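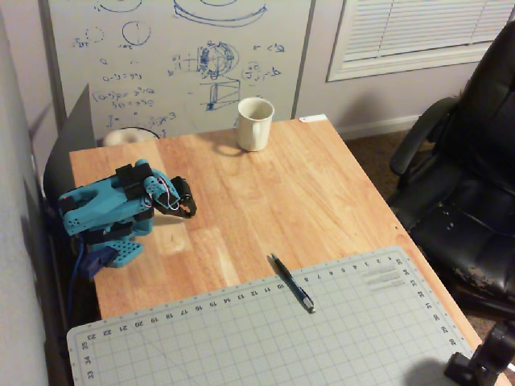 Section 5. First chores: desk clearing with the Kimivard arm

Read section 4 first (calibration). If the arm isn't calibrated none of this will work and you'll blame the gripper.

What to expect. People ask if it can do housework yet. Short answer - a bit of it, slowly, on a desk you set up for it. Pens, yes. Mugs, by the handle, most of the time. Cups with anything in them, no. Laundry, no. Dishes, please don't.

5.1 Before you start

1. Clamp the base near one edge of the desk. Tighten by hand, then a quarter turn more. Push the base sideways. If it rocks, redo.

2. Run the cable down over the edge, not across the work area. Leave slack.

3. Lay a cutting mat flat in front of you. Printed grid is good, any size. Direction of the numbers doesn't matter.

4. Put out one pen and one mug. That's it for the first run. Half on the mat, half off is fine for the pen, we want it to cope with that.

5. Mug must be EMPTY. Handle out to the side, where the fingers can get at it.

6. Chair back from the desk, armrests clear of the arm's reach.

CAUTION: Keep fingers and loose sleeves away from the shoulder and elbow joints while power is on. The arm does not know you are there.

5.2 Pen to mug

1. Power on. Arm should sit folded, gripper out over the desk, jaws a little open. If the jaws are shut, run HOME again.

2. Load the task called pen_to_mug.

3. Set speed to 7. Higher is possible, not for this.

4. Press start and take your hands off the desk.

5. Watch the first grab. Slips are normal on round pens. It will retry up to 5 times then stop and beep.

6. If it stops, move the pen a finger's width and press resume. Don't restart the whole task, you lose the log.

Note: Pens with a metal clip are easier lying clip up. Clip underneath and they rock.

Note: shadows. A mug throws a shadow and the software sometimes goes for teh shadow. Close the blinds and use the room light. Same light every time if you can manage it.

5.3 Moving the mug

Harder. Do 5.2 until it's boring.

1. Take the pen out. Load mug_shift.

2. Turn the handle toward the gripper.

3. Start. Arm should hook the handle, lift a little, set down. It does not carry far.

4. Ceramic is heavy for this arm. If a servo whines for more than a moment, hit stop and swap to a plastic cup.

CAUTION: Stop cuts power to the joints. The arm will drop. Hold the upper link before you press it if the mug is off the desk.

5.4 How well does it do

Lachlan Partington ran 160 pen pickups at the Rinesgate workshop in June, same pen, same mat. 94 went in the mug first try. Rest were retries, drops, and a few where it pushed the pen off the desk and carried on regardless. A person does the job in a second without looking. So no, not a replacement for tidying up, and anyone wanting it for shop-floor sorting should wait for the next gripper.

Mug results not in yet. Jolene Whitcombe has the log sheets, send her yours - good runs and bad ones, she needs both.

5.5 When finished

1. Run HOME. Wait for the arm to fold.

2. Power off, then unplug. In that order.

3. Check the clamp agian, it works loose over a long session.

Next: section 6, picking up things that aren't pens.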